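The Level at Vusitz

The gauge at Vusitz was read at six in the morning and six in the evening. Wael Mansour had done it for two winters. He wrote the figure in the book, then entered it on the form that went to Kirnunero, where the flow was calculated and the sluice times set.

In June the reservoir stood at 700 centimetres on the staff. The evening figure was the same. So was the next morning's. He cleaned the staff with a brush, checked the stilling well for silt and found 2 centimetres of it, which was within the limit.

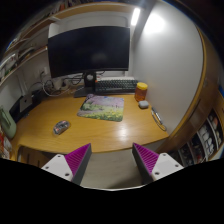 Kirnunero telephoned on the fourth day. The woman there was called Liao. She asked whether the float was stuck.

"There isn't a float," he said. "It's a painted board. I read it."

"The Pluvura intake has been open since the start of the month. You should be losing 30 centimetres a day."

"I know what I should be losing."

She asked him to read it again while she held the line. He put the receiver on the ledge, walked down the steps with the torch and came back. It was 700. 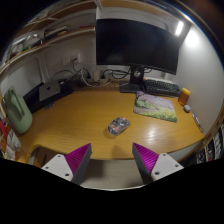
She said she would have to mark the record as doubtful. There was a code for it, a 6 in the last column, and it would apply to all his readings until an inspector came. He asked when that would be. She didn't have a date.

After the call he took a tin of white paint and put a small mark on the rock beside the staff, level with the water. He let it dry and went up to bed.

In the morning the staff read 700. The mark on the rock was an arm's length above the surface. He wrote both figures in the book, left the form blank and began looking for Liao's number.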